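Moving the wash to the cold line

April 3, 2020

I have been doing all of our laundry at home for a few weeks now, after years of hauling it to the place on Timmermans Street. We have a small machine in the back hall that came with the apartment. I had mostly used it for towels. 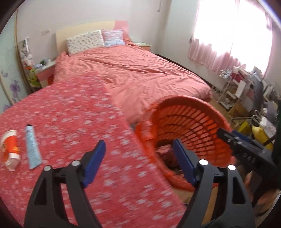 The first thing I changed was the temperature. I grew up with hot for whites, warm for colors and cold for anything my mother was worried about. Now nearly everything goes in cold. Sheets still get hot water, and so do dish towels, which start to smell if I skip it.

The electric bill is where I noticed it. I don't have a clean comparison, as we are both home all day and the lights and the stove are on more. But the dryer is the big draw, and I have cut that down too. Jummai Ogbonna, who lived in our unit before us, left two hooks in the hall wall and I finally worked out what they were for. A clothesline goes from one to the other. It holds one load if you don't put jeans on it.

Jeans are a problem. They take two days in that hall with the window shut. I have been putting them in the dryer for 40 minutes and then hanging them over the bathroom door, and they come out less stiff that way.

Reds and dark colors I wash separately, inside out. I know people say modern dyes don't run. I had a pair of new socks from Wollberg turn a whole load of undershirts gray-pink last year, so I do it anyway. New things go through alone the first time.

Detergent was harder to find in March than I expected. The store was out of the one we use, and I ended up with a big box of Plustard powder. It says 200 loads on the side. I used the scoop that comes with it for the first week and everything felt a little waxy, so I went down to half a scoop. The waxy feeling went away after a couple of washes. Powder also doesn't dissolve well in cold water in our machine. I mix it in a jar of warm water first and pour that in — a nuisance, but it works.

Fatima Osagie wrote to ask about wool after my last post. I do sweaters in the sink, with a squirt of shampoo and cool water, and I don't wring them. I roll them up in a towel and kneel on it. Then they go flat on the rack by the kitchen window and get turned over once a day. The thick gray one took 3 days.

I still haven't done the quilt. It won't fit in our machine, and I am not going to try it in the tub. It can wait until May, when it will be warm enough to dry it over the back railing.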